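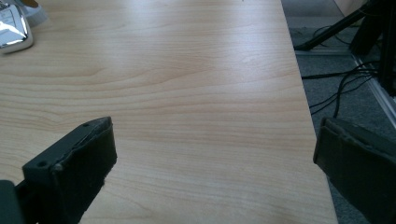 Ticket 345 – Trallaten Mail, message logging still on after opt-out
Opened 28/08/2024
Status: waiting on vendor

Hi all, me again. I switched off metadata retention in the privacy panel back in April and got the little green tick, so I figured we were sorted. Then I exported my account data last night and there's 2,000 rows of it! Who I emailed, when, which IP address I was on, the lot. No message bodies, thank goodness, but I'm still pretty cranky.

What I've tried so far:
Logged out everywhere and back in – no change.
Toggled the setting off, on and off again, waited 20 minutes, sent a test. Logged.
Same test through the Bronent VPN. Logged, just with a different IP.
Deleted 700 rows by hand, and they were back after the next sync.

Update: support reckons the opt-out only covers the web client and my phone app follows its own setting. Found it under Account > Advanced > Diagnostics, switched on by default (cheers for that). It's off now and the last test didn't show up. Still want the old rows wiped, so please leave this one open.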